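Are the machines ready to do our chores yet?

I get asked this more than anything else, mostly by my sister, who would like something to do her ironing. My short answer is still no. The longer answer depends on which chore you mean.

Indoors, things move slowly. Chiamaka Adebisi has had a Golia in her kitchen for nine weeks now. It loads cups and plates well enough if she leaves them spread out on the worktop. Stack them and it gives up. She timed it one evening and a full load took 40 minutes, with two calls for help. She can do it herself while the kettle boils. Folding is worse. I watched it try a pillowcase and went to make tea.

Carrying things from one place to another is where I have more hope. My friend Titilayo Bako works on the small wheeled carriers at Kolside, which are meant for the errands between a workshop and its store: a box of fixings one way, an empty box back. Indoors they have a flat floor and straight aisles. Outdoors they have to find their own way, and that is the part she spends her days on.

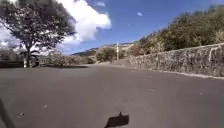 The road by the stone wall, with the robot's shadow out in front.

A road with no painted lines gives a machine less to go on than you might think. You or I would keep to one side without giving it a thought. The carrier has to work out where the tarmac stops, and it does that from the kerb on one side and the scrub on the other. Shadows bother it too. Titilayo says an early version used to brake for its own – they fixed that in September, and she was very pleased.

Her log for that month has 477 trips in it, and 80 of them needed a person to step in. I don't think that is bad for an errand nobody much likes doing. I also wouldn't send it out with my shopping.

I have a Yokoyama floor cleaner on loan next, so the hall rug and the cat's bowl will both get a proper test. My sister has been told it does not iron.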